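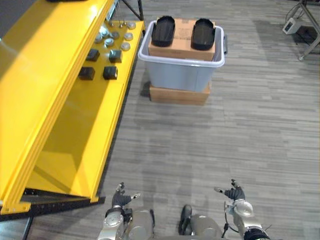
2021-11-14

6 min read

Still buzzing, so I'm writing this before I eat, which probably means I'll burn the rice again.

The short version: the look-away thing works. I have been going on about it since June and I think even my own notebook was getting tired of me. But we closed the count tonight and there are 367 trials in the sheet, and for once I didn't have to squint at a chart to see what I wanted to see.

I should write the idea down properly while it's fresh, mostly for me. When the robot picks small parts off the yellow stand, the old policy (Porbridge, the one we inherited) looks at the parts the whole way through. Every step, a new picture, a new guess at where the part is. Sounds sensible! But as the hand comes in, the fingers cover the very thing it's trying to see, and the guess gets worse right at the moment it matters most. You can watch the guess wander off. It'll slide from the disc it wants to the neighbor, and then the hand follows it, very politely, to the wrong place.

So in Undinberg we make it stop trusting its eyes partway in. It takes one good look from farther back with both hands held off over the carpet, fixes the position, and from there goes by the joints and the feel in the fingers. New pictures still come in, but they count for less and less the closer it gets. That's the whole trick. It's a fading weight and one number to tune, and the number I ended up with is 4, after a whole summer of convincing myself it had to be something clever.

Results, copied from the sheet so I stop reopening the laptop: 316 clean picks out of 367. A clean pick means the right part, lifted, and set down in the bin without touching a neighbor on the way up. 21 of the misses were all the same kind, where it got the part and lost it over the edge of the bin. The rest are a mixed bag and I haven't gone through all the video yet. I want to do that slowly with tea and not at the end of a long day.

What makes me happiest is the square blocks. The silver discs were always going to be okay, they're round and it doesn't matter which way you come at them. The blocks matter. You have to arrive square to the sides or you just push the thing along, and in the grid they sit close enough that pushing one means pushing two. The old policy was hopeless there. Tonight I ran the grid over and over and kept waiting for the nudge, and mostly it didn't come. I said "oh you beauty" out loud to a machine. I have no regrets.

The pins are still bad. Standing up like that they're so thin that being off by a hair knocks them over, and then you have a pin lying down, and nothing in the training set ever taught it what to do about a pin lying down. I left them in the count anyway. It would have been a prettier number without them and I was tempted for a good ten minutes, but they're on the shelf, so they're in the test.

Things I'm less sure of. The shine inside the yellow channel still confuses the first look. If the ceiling lights hit it a certain way, you get a bright patch that it likes much too much, and with the new method a bad first look costs you more, obviously, because it holds on to it. I have an idea about taking two first looks from slightly different spots and only going in if they agree. It would make every pick slower. I'd like to try it at half the shelf before I get excited (too late, I'm excited).

Also, the left fingers and the right fingers do not behave the same. I've been lumping them together in the sheet and I shouldn't. I'll split the column tomorrow. If it comes out that one hand has been carrying the other this whole time I will laugh and then probably cry a little.

And I need to run it on the Mogensen parts, the ones with the odd corners, because right now all I can say is that it works for shapes I've stared at for months. Whether it works for shapes I haven't is the real question and I've been putting it off. Cutico want a page from us, plain words, no charts. I wrote the first paragraph in my head on the walk home and it was far too cheerful, so I'll have to tone it down.

My feet hurt. I stood for most of the day when there was a perfectly good chair. Rice is on. I can smell it, so I'd better go.

Recent entries
Porbridge, one more time
The summer of the wrong number
Why I keep dropping pins
Notes on a slow gripper
First day with the Mogensen parts box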